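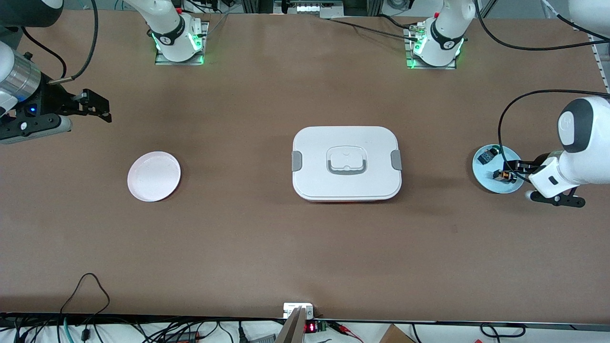
Lunch packing: plate first or straight into the box?
Forum: Kitchen & Home > Packed lunches

dirkiddale_mom
ok so we've been going back and forth on this at home. I put everything on a dinner plate first, look at it, then move it to the lunch box. Spouse thinks this is nuts and goes straight from fridge to box. My way I can see if it's all beige or if there's way too much. His way, one less plate to wash. Who's right. Plain white box, no dividers, if that matters

crumbtray
Straight in the box. Plate is a wasted step

pk_noodle
Plate person here. I always overpack otherwise. A round plate holds way more than you think and then you get to the box and half doesnt fit, so now you know what goes back in the fridge. Did this all school year, threw out a lot less

crumbtray
so you fill a plate just to find out it doesn't fit. box tells you the same thing

pk_noodle
Box tells me by squashing the sandwich

ovenmitt21
Depends on the box?? Divided ones, straight in. One big rectangle, everything slides around, so I plan it out first. I use a cutting board though, not a plate. Flat, no rim, you can just push stuff over the edge into the box

dirkiddale_mom
cutting board is smart. didn't think of that

Harnomel_fan
We have the Harnomel one, 1,665 ml I think it says on the bottom? Way too big for a first grader. Came home half full every day until September when we switched to a small Bumetti. Size of box matters more than plate or no plate imo

crumbtray
1,665 is a family picnic lol

Harnomel_fan
it was on sale ok

slowtoaster
Going to disagree with everybody. Lay out the whole table the night before. Plate, box, lid, napkin, all of it in a row left to right. Food gets prepped on the plate, goes in the box, lid on, done. Morning takes me no time at all. Without the setup I'm hunting for the lid at 7 am

pk_noodle
the LID. why is it always the lid

ovenmitt21
Night before is fine for crackers and stuff, I wouldnt leave cut apple out. Or you mean just the dishes?

slowtoaster
Just the dishes. Food stays in the fridge till morning, should of said that

dirkiddale_mom
I like the row thing. Our table's big enough, plain brown one, nothing on it by bedtime if I nag enough. Do you wipe it down again in the morning?

slowtoaster
Wipe before I set out, not after. Then dishes upside down if you're worried about dust

crumbtray
still think this is a lot of ceremony for a turkey sandwich

Harnomel_fan
Turkey sandwich AND grapes, come on

jatoi_jen
One vote for the plate but for a diff reason. My kid picks his own lunch off it. I put out more than he needs, he moves what he wants into the box himself. Whatever's left is my breakfast. He eats it because he chose it. Rule is one thing has to be green

dirkiddale_mom
oh that might work here. does he not just take all the crackers

jatoi_jen
first week yes. crackers for lunch, came home starving. picked better after that

crumbtray
ok that one I'll give you. Kid packing = plate. Adult packing = box

pk_noodle
No! Adults overpack worse

ovenmitt21
Anybody have a fix for tomato smell in the white boxes? Mine's gone kind of orange too. Baking soda did nothing

slowtoaster
Leave it open in the sun by a window for a day. Took the orange out of mine, mostly. Smell, no idea

dirkiddale_mom
trying the row tonight, cutting board instead of plate. will report back. spouse is already rolling his eyes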